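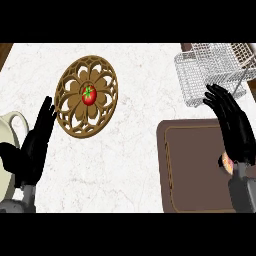
The Sunday Chowder

My grandmother Ita Horgan made chowder every Sunday of her life in Godeswood, and when she passed she left the pot to me and the recipe to my cousin Colm Daly, and I have never been sure whether she meant that kindly. Colm and I hadn't spoken properly since the business with the boat. So for one whole winter I had a pot with nothing to put in it, and he had an index card he kept in a drawer with the dead batteries.

It was Orla Noonan from next door who got tired of it first. She came over one evening in September with a bag of potatoes and a sack of clams from Beleck, still gritty, and set them down in my sink as if I had ordered them.

"You've eaten it your whole life," she said. "Surely your mouth remembers."

Well, my mouth remembered bacon, and onions cooked until they went soft and sweet, and something else -- something a little like licorice that I couldn't put a name to. I tried celery seed. I tried dill, which was a mistake, and Orla ate two bowls of the mistake to be polite (she is a very good neighbor). By 11 that night we had three saucepans of chowder that tasted like somebody else's grandmother.

The Phone Call

I let it ring eight times and was about to hang up when Colm answered.

"It's about the card," I said.

He was quiet for a while, and I could hear his television, and then I could hear him turning it down. "I can't read half of it," he said. "She spilled on it. I've been making it with cinnamon."

"Cinnamon!"

"It says C-something. It's terrible. I make it every week."

I laughed so hard I had to sit down on the step stool, and then he was laughing too, that wheezy laugh he got from our grandfather, and neither of us mentioned the boat.
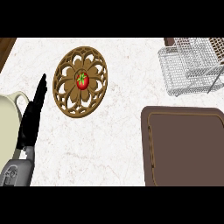 What Was on the Card

He drove over the next morning with the card in a sandwich bag. We held it up to the kitchen window, the three of us with our heads together, and Orla, who has the best eyes, read it out slowly. Potatoes, bacon, onion, clams, cream. And then, under the stain, in that slanting hand: caraway, just a pinch, don't tell Colm, he thinks he hates it.

Colm read it over twice himself. Then he took off his coat and asked me where I kept the peeler.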